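The Night Before Rindholm Day

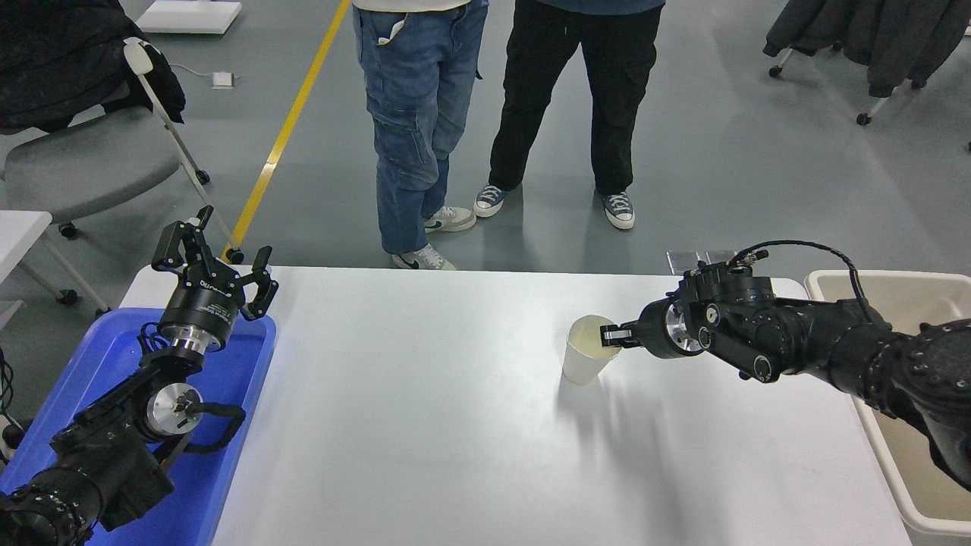

A paper cup at the table

The email landed at 4:40 in the afternoon, and I read it standing in the hallway with one boot on. We were on the list! Gollora, our little outfit above the bakery, had made the Rindholm shortlist – 518 companies had put their names in, and 12 were left.

I whooped. Then I ran back in with the one boot and read it out loud to everybody, and then I had to read it again because the first time I'd gone so fast that the only word anyone caught was "parking."

You have to understand what Rindholm means in Tratumville. Chicago has its big evenings and New York has a dozen of them, but we have Rindholm, once a year in the old freight hall, with the long tables and the terrible microphone and the soup. My mother took me when I was nine. A woman who made hinges won that year, and she cried so hard she had to hand her speech to her brother, and he couldn't read her writing. I decided then and there that I wanted to own a company. I didn't much care what it did.

So we got ready. We had 15 hours, if you counted sleeping, and we didn't. The speech was allowed to be two minutes long. Mine ran to seven, mostly about the hinges. My partner cut it down with a red pen while I ironed the tablecloth we'd borrowed, and she left in one line about the hinges, bless her.

At midnight we went over the books again, because the judges like to ask. We had 2,000 customers. I knew that, I'd known it since March, and still I said the number over and over in the dark stairwell on my way down to load the van, just for the pleasure of it. Two thousand! The first one had been my dentist.

Bodin were on the list too, naturally. Bodin had the whole top floor across the square, and their lights were on as late as ours. I could see somebody up there pacing back and forth with a sheet of paper, lips moving, one arm going up at what must have been the big finish.

I knew that arm. I'd been doing the same one all evening.

I put the tablecloth on the front seat and waved with both hands, jumping a little. It took a minute. Then the person at the window stopped, leaned close to the glass, and held up the speech so I could see it – four pages, at least, and crossed out from top to bottom in red.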